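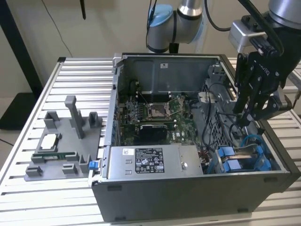
Notes from the Lokusley open day, 24 Feb 2024

I went to Lokusley with low expectations and a notebook. Their invitation promised "hands-on gripper comparison on real disassembly work," and I have been to enough of these to know that real usually means foam blocks. To be fair to them, they had old desktop towers on the bench, opened up, and a memory module that was supposed to go from the holder into the board. I own a repair shop with 2 benches and a backlog, so this is close to something I might pay for.

Rhona Sutherland ran the tour. She was patient with a group that mostly wanted coffee, and she answered the questions she could. There was a slide about the company, founded in 2016, and then we were let loose on the cells.

The printed fixture was the best thing I saw all day. It sits beside the computer and presents the parts in clips and slots, so the module starts flat and in a known place. I asked what happens when the module is lying in a tray with nine others. That is "on the roadmap." I have a drawer full of memory and not one stick of it has ever presented itself to me flat in a clip.

The first comparison was between the black fingered gripper they use in house and a parallel one from Wunderlich. The fingered gripper is the one in their brochure and I can see why, it looks clever. Inside a computer case it is a lot of hand. Anything near the drive bay means getting past cables, and cables move. I watched several attempts at a drive caddy and the operator slowed the arm down each time it got near the wiring. The Wunderlich jaws are narrower and got closer to the caddy, but they slipped on it twice while I was standing there. Rhona blamed the pads. Maybe. I'd have liked to see it with the other pads.

Then the camera. It rides on the arm above the gripper, so once the fingers are down in the case they block a good part of what it is meant to be looking at. Jaanus Juška, who looks after the vision side, said the software takes its picture on the way in and trusts the position after that. Fine on a table that never moves. I asked if I could nudge the tower a little between the picture and the grasp and he said he would prefer I didn't.

There is a second controller on trial from Clurnonex. According to the handout it cut the cycle time, with a chart of 500 insertions to prove it. Read the small type and 181 of those were done with the socket clips already open and a person guiding the last bit. Those got counted as successes. I pointed this out to Jurgita Bite, who had made the chart, and she agreed it should be two charts. I liked her for that. The handouts were still on the table when I left.

What I tried myself: jogging the arm with the pendant (stiff buttons, sensible layout), closing the fingered gripper on a module (it held it well, and I could not tell how hard it was squeezing, which bothers me more than it bothered them), and swapping one gripper for the other. The swap is quick. Recalibrating afterward is not, and the brochure only mentions the swap.

Prices were not available. Support is through Zindavley, who had a table by the door and a bowl of mints. Their person didn't know whether replacement fingers were stocked in this country.

If you go to the next one in November, bring your own computer, preferably a dusty one with a bent side rail, and ask them to run that. Elsa Saarinen from our local trade group asked the same thing when she signed up and was told it could be arranged. It hadn't been. I've written to Rhona about the pads and will add her reply here if I get one.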